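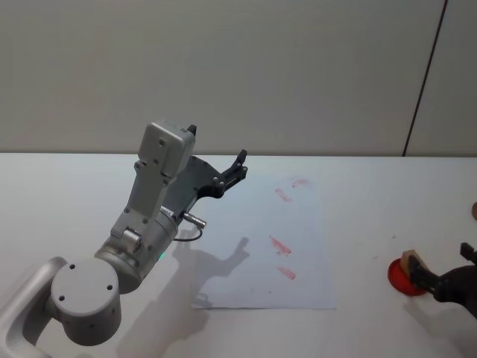
Open day at the Leblanc paper mill, Clornberg

Home | Visits | Archive | About

The mill opens to the public once a year, in January. Parking is by the weighbridge, and the walk to the gate takes two minutes. Odette Brunet led our group of visitors through the pulp room first, where it was too loud to ask questions, then along the drying line.

The old machine makes 300 sheets an hour, mostly heavy stock for bookbinders. A newer one handles office paper. The cutting room was closed for repairs.

Coffee was served in the canteen. The shop sells offcuts by weight, cash only. Wear flat shoes, as the stairs are steep.

Posted 23 March 2022 by Roel Mulder

214 shares | 2 comments

Contact | Back to top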